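**Ticket 685: Cable packing cell, gripper losing hold on bundled leads**

**Site:** Nerkell, returns and repacking hall
**Machine:** Barnen cell, arm with two-finger gripper
**Raised by:** Gresen shift supervision
**Handled by:** Nour Mahasneh, Eze Maintenance
**Priority:** 2
**Status:** Closed, with one follow-up action open

## Fault as reported

The cell is used to move bundled leads and small accessories between an open carton and the sorting station. Operators reported that the gripper was releasing cable bundles during the lift. The fault did not occur with rigid items. The controller recorded the message "object lost" on each occasion and returned the arm to its home position as intended. No damage to goods or equipment was reported.

The supervisor asked whether the grip force could be raised to its upper limit as an interim measure. Maintenance did not agree to this, as the leads handled at the cell include moulded plugs which may be marked or crushed between the finger tips.

## Initial checks

The cell was placed in maintenance mode and the gate key withdrawn before any person entered. The following were recorded at first attendance:

- Air supply and electrical supply to the cell: no irregularity found. The gripper is electrically driven, and the air supply serves only the carton stop.
- Controller log: reviewed for the current month, July. All "object lost" entries belonged to the flexible goods programme.
- Gripper calibration: opened and closed without a load. The reported closed position differed from the stored value by 2 mm.
- Finger tips: wiped with a dry cloth. A film of dust from the cartons was removed.
- Wrist connector: seated correctly and locked.

The difference in the closed position was considered sufficient to explain the fault. With a rigid item the controller stops the fingers on force, and a small position error has no effect. With a soft bundle the fingers continue to close as the strands settle, and the controller was ending the movement too early, on position, before the set force had been reached.

## Work carried out

1. The gripper was powered down and the link pivots were examined for play. Slight movement was felt in the outer pivot on the left finger. The right finger was firm.
2. The left outer pivot bolt was removed, cleaned and refitted with fresh thread lock. The remaining finger bolts were checked with the torque driver and did not turn.
3. Both fingers were moved by hand through their full travel. The movement was smooth and no contact was felt between the links.
4. The gripper was powered up and the zero position was taught again with the tips closed and nothing between them. The new value was saved to the controller, and the old value was written on the cell record sheet.
5. In the flexible goods programme, the closing condition was changed from "position or force" to "force only". The force value itself was left as found.
6. A pause of half a second was added after closing, so that the strands may settle before the lift begins.
7. The lift speed for the first part of the movement was set to 30 per cent. The remainder of the lift continues at the normal programme speed.

The thread lock was left to cure for the period stated on its data sheet before the cell was run under load.

## Test under load

Testing was carried out using black leads from the returns stock, presented in an open cardboard carton. These were selected because thin, glossy cord had given the operators the most difficulty. The bundles were not tied. The operator remained outside the gate throughout, with the stop button to hand.

For a satisfactory grip, both tips are to close on the doubled part of the bundle, and any plugs are to lie clear of the tips. Loose loops above the tips are acceptable. Strands hanging down between the two fingers are also acceptable at this stage, but should be watched during the turn of the wrist, where a hanging strand may be drawn into the links. 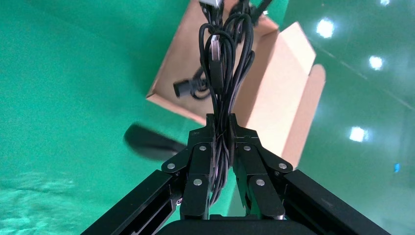
## Findings from the test

The bundles were held through the lift and the turn, and no "object lost" message was recorded during the test session. The closing force shown on the controller was steady once the pause had ended.

The following points were noted:

- A bundle taken by a single strand will still slip. This is a matter of the pick position and is not corrected by the changes made under this ticket.
- The vision unit takes the height of the pick from the top of the heap. Where a plug stands upright among the loops, the measured height may be too great and the tips may close above the thickest part of the bundle.

## Instructions to operators

Until the follow-up action is complete, operators are asked to observe the following:

- Place leads in the carton as loose heaps, with the carton flaps folded outwards and away from the path of the arm.
- Do not raise the grip force. Any request for a change should be entered as a new ticket.
- If a strand is seen to enter the links, stop the cell at once and call maintenance. The strand must not be pulled free while the gripper is powered.
- Wipe the finger tips at the start of each shift.

## Follow-up

The pick height setting will be reviewed jointly by Eze Maintenance and the Gresen vision support desk. The left outer pivot is to be checked again for play at the next planned service, and the closed position compared with the value saved under this ticket. If the difference has returned, the pivot bush is to be replaced. A spare has been placed in the cell cabinet.

## Closing entry

Cell returned to automatic mode at 14:20 and handed over to the shift supervisor, who signed the record sheet. The previous version of the flexible goods programme has been kept on the controller and may be restored by maintenance staff only.

N. Mahasneh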